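4. Clearing the table after lunch

The Desel sorting bin stands at the end of the table. Leave it there. It has been moved 20 times and has never once been happier elsewhere.

1. Pick up paper cups first and tip out whatever is left in them. Optimism about an "empty" cup is how the Britine mat met its end.

2. Scrunch paper bags and wrappers into a ball. One ball is plenty — this is tidying, and no marks are given for style.

3. Scrape foil trays, then rinse them at no more than 70 degrees.

CAUTION: Foil rims are sharper than they look and bear grudges.
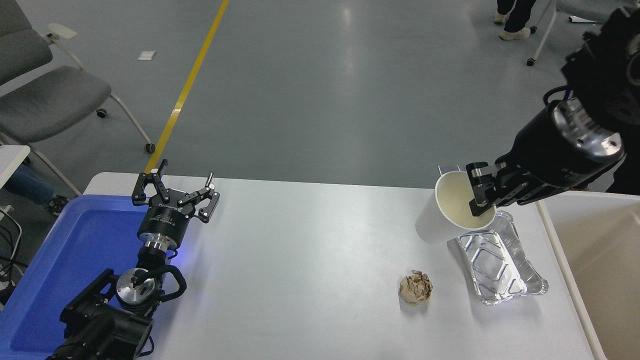

4. Wipe the table from one end to the other, lifting the plastic tray as you go. Wiping neatly round it counts as decoration.

5. Fit a fresh liner to the bin and fold 10 cm over the rim.

Note: Liners for the older Gashi bin do not fit. They will let you believe they do until you reach the stairs.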